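Print this page | E-mail this article

Stop Making Me Change My Password

Opinion
By Zoi Fragkou
Apr 26, 2022

Got the e-mail again. Your password expires in 16 days. Then the one at ten days, then every morning until I give in. So I give in. I add a number to the end of the old one, same as last time, same as everybody on my floor does, and the system tells me my new password is strong.

It's not strong. It's the old one with a hat on.

I work in accounts at Gemham, and I'm not a security person. I do have to live with what security people decide, and I think that earns me a column. Forced password changes on a timer are a bad idea and we should quit doing them. Change it when there's a reason — a breach, a lost laptop, somebody typed it into a page they shouldn't have. Otherwise leave it alone.

Last October the help desk put out its own numbers in the staff bulletin. 1239 calls that month, and 581 of them were resets. Nearly half! Dong-geon Moon runs that desk and I asked him what his people would do with the time if the resets went away. "Patch things," he said. Didn't even stop to think.

And look at how people cope. They write it down. They keep a file on the desktop called stuff. They pick a season and a year. I've done two of those and I'm not saying which.

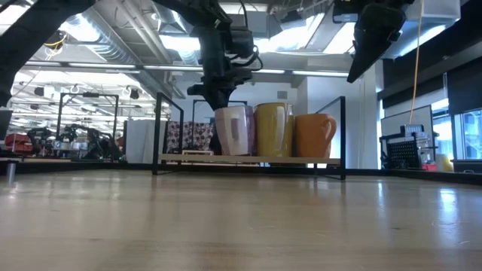

Vol. 9, No. 4

The argument on the other side goes like this: if a password has leaked and we don't know it, the timer limits the damage. OK. But a thief with a working login doesn't wait around for the quarter to end, he reads the mail that afternoon. And if he has my old one he can guess the next one in up to 500 tries, probably a lot less. I could do it in three.

What I'd take instead. One long password, long as a sentence, checked against the lists of known stolen ones when I set it. A second step on my phone or a little key. An alert when someone signs in from a place I've never been. Akthorpe did pretty much this a while back, and Qistina Rahman over there tells me the grumbling lasted maybe a week, mostly about the phone part. I'd grumble too. Then I'd get on with my day.

I know there's an audit checklist. There's always a checklist, and somewhere on it is a line about ninety days that got copied from an older checklist. Fine, so ask the auditor. Hatem Fahmy did, for our Jalidik contract, and the answer was that a written policy with the second step in it would be accepted. One e-mail. Took him ten minutes to right it.

So who's going to send ours? I have 16 days.

Print this page | E-mail this article

We use cookies to improve your visit. By continuing to use this site you agree to our cookie policy. Accept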